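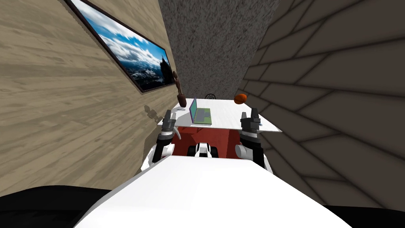
Figure 2. Simulated two-arm robot at the near edge of a white desk, both grippers pointing up.

4. What players do with patch notes

4.1 Why I went looking

I've played Lusteck on and off for years, and I have a bad habit of reading the patch notes on my phone while the update downloads. By the time I'm in the game I've forgotten most of it. I wanted to know whether other people are as hopeless as I am, and whether the way the notes are written makes any difference. Lusteck was a handy pick for this. It gets an update post every Monday, and the team at Mosora (the studio behind it) writes in a pretty relaxed style, with the big stuff up top and a long tail of fixes underneath.

I collected 876 replies left under the posts for the Furtună expansion, starting in August, when the expansion's first preview went up. I read every one of them myself. That was more fun than it sounds, at least until I hit the threads on the fishing rework!

4.2 Sorting the replies

My first plan had way too many categories. I had one for jokes, one for jokes that were also complaints, one for people answering a question from an older post, and so on. After a couple of evenings I threw that out and asked something much simpler of each reply: does it mention a change that's in the post it sits under? If yes, I wrote down which change and how far down the page it was. If no, it went in the other pile, and I left it alone for the rest of this section.

Edge cases were a pain. Plenty of people wrote things like "finally" or "please revert this" with no hint of what "this" was. I counted those as not mentioning a change, even when I was pretty sure what they meant. A stricter reader might have thrown out more, and a kinder one would have kept a lot of the "finally" crowd. I went back and forth on it and I'm still not fully happy with where I ended up.

4.3 The top of the page wins, mostly

Of the replies that did name a change, 56 percent were about something in the opening block, before the first subheading. I expected that. What surprised me was the bottom of the page, where the known issues live. Players went straight there when something was broken for them, skipping everything in between, and they quoted it word for word (sometimes angrily, with the line pasted in twice). The middle of the post, with the weapon tuning and the menu tweaks, got very little love unless a favorite weapon was hit.

The Pavo changes are a good case. Pavo is the hub town, and its vendors were moved to new spots in one of the updates. The note on this was a single line, halfway down, between a sound fix and a change to the crafting menu. I found 29 replies from players asking where the vendors had gone, all of them sitting right under the post that told them. Later on the studio ran the same line again at the top of the next post, and the questions in that thread were about other things. I can't say the move to the top did it, as people had also had a week to walk around and find the shops for themselves.

4.4 Tone

I also went in thinking a chatty update would get friendlier replies. I don't see it. The chattiest post in the set was the one delaying the expansion, and the replies were rough, with several players saying they'd have liked the new schedule first and the apology second. The drier posts got shorter replies and more bug reports, which I'd guess is what the developers want out of them anyway. But the dry ones were also the small weekly patches, so tone and size are tangled together here and I had no clean way to pull them apart.

Replies on the game's own forum read differently from replies on the news page, too. Forum people quote each other, argue, and wander off into old expansions. I kept both sources in one pile for the numbers above, and the next section splits them up.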